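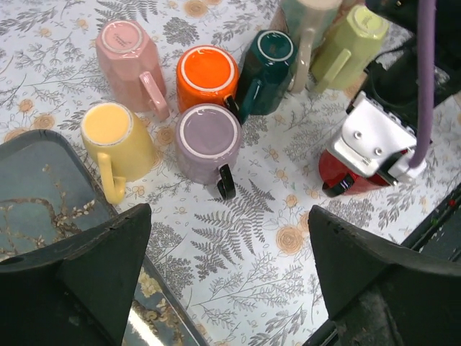 Handles First: Lai Project Reports Results on Two-Armed Mug Handling

Drollovach, 11/10/2024

The Lai project at the Drollovach robotics laboratory has released the first results of a study on how two-armed robots learn to pick up and move household cups by the handle. The work was carried out with the Gurnel engineering workshop, which built the test bench and maintains the arms.

Cups are a long-standing difficulty in household robotics. They differ in colour, height and glaze, and the handle may point in any direction when the cup is found. A robot that has learned to close on the body of one cup will often fail on the next, particularly where the body is faceted or too wide for the fingers. The Lai method asks the robot to find the handle before anything else, and to decide which of its two arms is better placed to reach it.

The training set consists of 1,737 demonstrations, each guided by a human operator. Operators were asked to work at their usual pace and were not required to follow a fixed path. Demonstrations included mugs standing upright, mugs turned upside down and cups placed close to other tableware. Printed tablecloths were used throughout, as earlier systems trained on plain surfaces had lost accuracy when a pattern was introduced.

A separate part of the study dealt with keeping a mug steady by the handle when there is liquid inside. The fingers must hold firmly enough to stop the mug from turning under its own weight, and the other arm has to be kept clear.
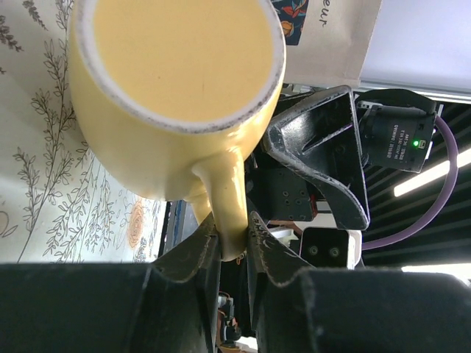
Skundton, responding on the project's public comment page, asked whether a grip of this kind would hold up with thinner handles, and noted that many older people prefer light china to heavy mugs. The comment went on to say that any future test should include the sort of cup that is found at the back of a kitchen cupboard, and should report spills separately from drops.

The project team has replied that spills and drops are already recorded under separate headings and that both will appear in the full report. Thinner handles were part of the present study but made up a small share of it, and the team agrees that more are needed.

For the evaluation, the robot was given 403 trials without operator help. Objects were rearranged between trials, and bowls, containers and bags were left on the table so that the arms had to work among other items. A trial was counted as successful only if the cup was lifted by the handle, moved to the requested position and released without touching its neighbours.

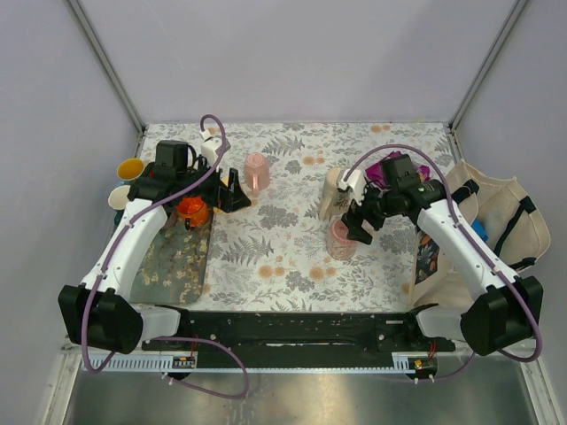 The two-armed bench used by the Lai project, with tableware and containers on the cloth.

Under these rules the handle-first method succeeded in 79 per cent of trials. The comparison method, which was trained on the same demonstrations but was not told to look for the handle, succeeded in 35 per cent. The gap was widest where cups stood close together, and narrowed when a single cup stood in open space.

The team also looked at why trials failed. The most common fault was a late change of arm, in which the robot began to reach with one side and then switched to the other. Failed grips on the handle itself were less frequent. A revised version of the arm selection step has been written and is now being tested.

Views from the wrist proved more useful than expected in the last few centimetres of the reach. When these views were withheld from the system and only the fixed camera was used, the fingers tended to close beside the handle or too low on it. The effect was strongest for cups with a narrow handle set beneath a wide rim, where the rim hides the handle from above until the arm is close.
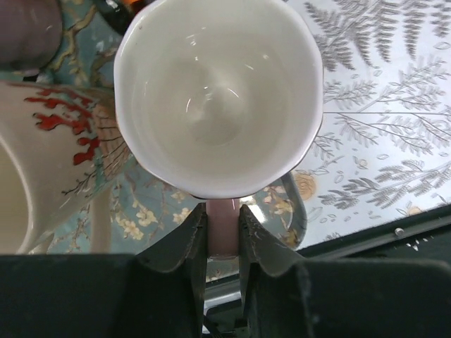
Further trials are planned with saucers, lidded cups and glassware. The team cautions that the present figures were obtained on a single bench under steady lighting, and should not be read as a measure of how the method would perform in a private home. Work on a second bench, with a lower table and a different arrangement of cameras, is under way at the Gurnel workshop.

The demonstrations collected in September will be made available to other research groups on written request, together with the scoring rules and the list of tableware. Requests should be sent to the Drollovach laboratory office and should state the intended use of the material.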